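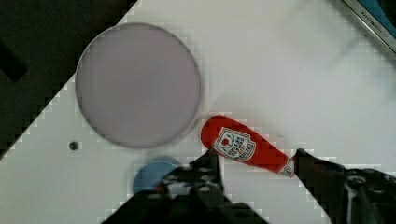
机器人的手是怎么选出来的

你伸手去拿桌上的杯子时，大概不会去想用几根手指、该用多大的劲。机器人没有这么省心。在它开始干活之前，得有人先替它挑一只合适的“手”。

机器人的手有一个专门的名字，叫夹爪。它装在机械臂的最前面，也就是相当于手腕的地方。夹爪有很多种，有的像螃蟹的钳子，有的像吸盘，有的像一只胖胖的软海星。哪一种最好，要看它拿什么东西。

这篇文章讲的是德雷斯托森实验室的一次比较试验。做试验的是哈芙·格威廉和贝内迪塔·阿泽维多。她们想知道，收拾餐桌的机器人应该用哪种夹爪，摄像头又应该装在哪里。

三种夹爪

第一种是硬手指夹爪。它有两根黑色的硬手指，可以一起合拢，也可以一起张开。它的动作很准，夹住方盒子、瓶颈和勺子柄都不难。缺点是手指本身不会变形，遇到圆溜溜的东西，手指和物体只有很小一块地方碰得到。

第二种是软手指夹爪，名字叫科尔滕。它的手指用橡胶做成，里面是空的。往里打气，手指就会弯起来，把东西包住。它不容易把东西捏坏，可是手指比较粗，很难伸进窄的地方。

第三种是吸盘夹爪，名字叫普鲁多。它不用手指，靠一个小泵把吸盘里的空气抽走，外面的空气就会把吸盘和物体紧紧压在一起。光滑平整的东西最适合它。表面有绒毛或者小孔的东西，空气会从缝里漏进去，吸盘就吸不住了。

为什么要用玩具

试验里的番茄酱瓶是玩具，颜色是鲜红的，瓶身上有白色的标签。玩具瓶掉在桌上不会碎，也不会弄得到处都是酱。试验要反复做很多遍，用玩具可以少花很多时间擦桌子。

番茄酱瓶还有一个好处：它一头宽，一头窄。瓶子躺下来以后，从宽的一头抓和从窄的一头抓，感觉完全不同。你可以拿家里的塑料瓶试一试。抓住瓶颈把它横着提起来，瓶底那一头会往下坠。抓住瓶子的中间，它就平稳多了。这是因为中间那里离瓶子的重心更近。

人早就习惯了这件事，手会自己找到合适的位置。机器人需要先看清瓶子朝哪个方向躺着，再决定手指放在哪里。

盘子是另一种难题。一个浅紫色的圆盘平放在桌面上，又扁又宽，比张开的硬手指还要宽。硬手指没办法从两边把它夹住，只能去捏盘子的边。可是盘子的边离桌面很近，手指要放得很低，又不能撞到桌子。

摄像头装在哪里

摄像头就是机器人的眼睛。人的眼睛长在头上，机器人的眼睛却可以装在好几个地方。这次试验比较了两个位置。

一个位置是桌子上方的架子。从那里往下看，整张桌子都看得见，盘子在哪儿，瓶子在哪儿，一眼就明白。可是机械臂伸过来的时候，常常会挡住要拿的东西，就像有人站在电视机前面一样。

另一个位置是夹爪旁边，叫作腕部摄像头。它跟着机械臂一起动，离物体非常近。从这里看出去，黑色的手指显得特别大，手指尖和瓶子之间还差多远，可以看得很清楚。

腕部摄像头也有麻烦。它看到的地方比较小，手指还会遮住一部分桌面。如果一个蓝色的圆东西正好在手指后面，摄像头就只能看到它露出来的一点边。机器人要是只看这一个画面，可能会猜错那是什么，也可能猜错它有多大。

所以很多机器人会同时用两个摄像头。远处的那个负责找东西，近处的那个负责对准。

试验是怎么做的

要比较几样东西，就要让比赛公平。格威廉给每种夹爪安排了同样的任务：拿起番茄酱瓶，举高，停一会儿，再放回桌上。瓶子每次摆放的方向，都按照一张事先画好的图来定，三种夹爪用的是同一张图。

图上一共有45种摆法。有的瓶口朝左，有的瓶口朝右，有的斜着躺在盘子旁边，几乎挨到盘子的边。斜着躺的那些最考验机器人，夹爪要先转一个角度，让两根手指一边一个，正好跨在瓶子两侧。要是没有转够，一根手指会先碰到瓶子，把它推走。

每试一次，阿泽维多就在表格里写下结果。她用的记号很简单：拿起来了画圈，掉了画叉，瓶子被推走了画一个箭头。整个试验做完，表格里一共有848行。同一种摆法要做很多遍，因为只成功一次，也许是碰巧。

结果怎么样

拿番茄酱瓶，硬手指夹爪画的圈最多。它能转到合适的角度，手指又细，瓶子紧靠着盘子时也伸得进去。它的叉大多出在抓瓶颈的时候，瓶子另一头太沉，一举高就歪了。

科尔滕软手指很少让瓶子掉下来，箭头却很多。它的手指粗，瓶子离盘子太近时，手指会先碰到盘子。

普鲁多吸盘拿瓶子的成绩最差，瓶身是弯的，它很难贴紧。不过换成拿盘子的时候，它排到了第一。吸盘从上面落到盘子中间，不需要去找盘子的边。

这样看来，收拾餐桌的机器人最好带两种夹爪，拿瓶子用一种，拿盘子用另一种。可是换夹爪要花时间，每换一次，机械臂都要停下来。格威廉打算下一步算一算，是换着用快，还是只用硬手指、慢慢捏盘子边更快。

自己动手试一试

你也可以在家里做一个小小的夹爪比较。请准备两双筷子、一个厨房夹子、一块海绵和7样不怕摔的小东西，比如橡皮、瓶盖、积木、袜子。

先用筷子把每样东西夹起来，放进碗里，记下哪些成功了。再换成厨房夹子，做同样的事。最后把海绵剪成小块，请大人帮忙用橡皮筋绑在另一双筷子的尖上，再试一遍。

每样东西至少夹三次。摆放的位置要一样，不要这次放得近，下次放得远。

做完以后，闭上一只眼睛再夹一遍瓶盖。你可能会发现，判断远近变难了。只有一个摄像头的机器人，也会碰到类似的问题。

小词典

夹爪：装在机械臂前端、用来拿东西的部分。
重心：可以把物体的重量看成集中在一起的那个点。
腕部摄像头：装在机械臂“手腕”上，跟着夹爪一起移动的摄像头。
控制器：指挥机械臂和夹爪怎么动的电脑。

文字：莱奥尼尔德·马托斯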